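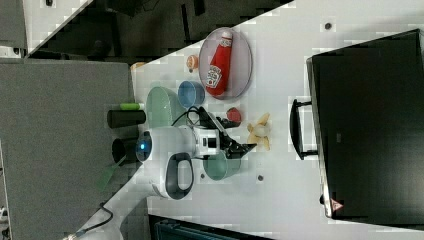

29th September

Back in the darkroom after a long gap, and I'd forgotten how much I like the smell (sorry, everybody else in the building). Job for today was the Skemley negatives, the ones from May with the chapel ruins and the fog, which I've been promising Harawira Gallery since forever. They want 8 prints on warm paper, matte, nothing bigger than they can get in the flat drawers.

Started with the chapel doorway. It's a thin negative, my own fault, I metered off the sky like a beginner. On grade 2 it looked like dishwater. Grade 3 1/2 got the stones to separate, and then of course the fog went to plain white paper along the top left, so I spent most of the morning burning that corner in. Best so far is the fourth try: base exposure, one more full exposure through the card with the bite out of it, then a short extra one at grade 1 just for the sky. You can still see a faint edge where the card was if you know to look. Keep the card moving!

The Zolla enlarger is still drifting. I'd swear the column sinks a hair every time the lamp housing warms up. I focused with the grain magnifier, made a print, checked again and it was soft at the edges. Locked the collar tighter and it held for the rest of the session, but somebody should look at the rack. Vaughan Hinds had it apart last winter so he's the one to ask – he'll know which screw I mean.

Developer: mixed fresh Badis warm-tone, 300 ml of stock and topped up the tray with water to the usual line. First couple of sheets came up quickly and cold, then it settled down, and the ones from after lunch have that brown-black I was hoping for. I've had this before with a new bottle. Next time I'll throw in a splash of the old stuff from the start and save myself two sheets of good paper. The tired batch is in the brown jug with the tape on it, please don't pour it out.

One long exposure for fun on the yew tree negative, which is so dense you could use it as a roof tile. Doubled up from four seconds on a strip: 4, 8, 16, 32 and on up to 256. Nothing worth having until 128, and the last step is the only one with anything in the trunk. At that length the enlarger picks up every truck on the street, so the twigs are mush. I might try reducing the negative, but only after I've made a decent scan of it, because I've ruined one that way and I still think about it.

Toning: did one doorway in weak selenium and left one plain. Side by side under the hall light I like the toned one, with deeper blacks in the arch and the paper color hardly touched. Under the desk lamp I wasn't so sure. Both are on the screens drying, and I'll look again by the window before I make up my mind. Matte paper always dries down darker than I plan for, so the graveyard print with the leaning cross may need redoing a touch lighter anyway.

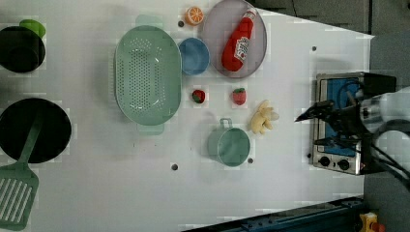 ## For next session

- Redo the graveyard wide shot, same grade, slightly less time. Test strip across the cross and the grass, not just the grass like last time.
- Spot the doorway print. There's a hair on the left jamb and I can't find it on the negative, so it's probably in the carrier.
- Ask Vaughan about the Zolla column.
- Buy fixer. The last bottle is down to a puddle, and I don't trust the test strips that came with it.
- Cut a new burning card with a rougher edge. The old one is too neat and it shows.
- Write to Harawira and ask if they want borders trimmed or left on. I'd leave them on.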